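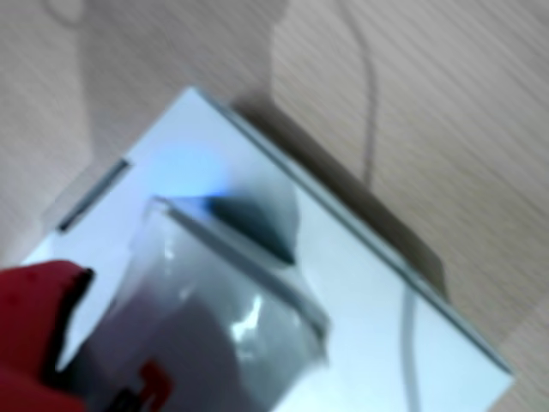
Workshop Build Notes, Session 8
Tabletop arm: gripping thin film
Instructor: Vasilis Janevski

Bring your arm on its base plate, your laptop and the power supply. Bench space in the Ornham workshop opens at 9 on Saturday.

1. Why bags are hard
A rigid part stays where you put it. A plastic bag folds when a finger touches it, and it can slide over whatever is underneath. Glossy film also reflects the lamp, and the highlights move when the arm or the camera moves. A detector trained on matte parts will often take a highlight for an edge.

2. Setup
Tape the base plate to the bench. Put a zip bag on top of a closed box and start with the fingers open beside it. Set the lamp to one side. Run the Linia calibration again if you have changed finger pads since last time.

3. Approach
Come in low, with the fingers parallel to the box face. Aim for a fold or the seal strip. Flat film gives the pads nothing to close on. Close at 40 percent speed and stop when the motor current levels off. Lift straight up before moving sideways.

4. Logging
Save every attempt, including the misses. Our shared Kivuveo folder holds 2,760 attempts so far, and 356 of those are on bags. Use the same file naming as in Session 7.

Homework
Repeat section 3 with the lamp on the opposite side. Write down which grasps changed. Read the Lindemann handout on finger pads, first half only.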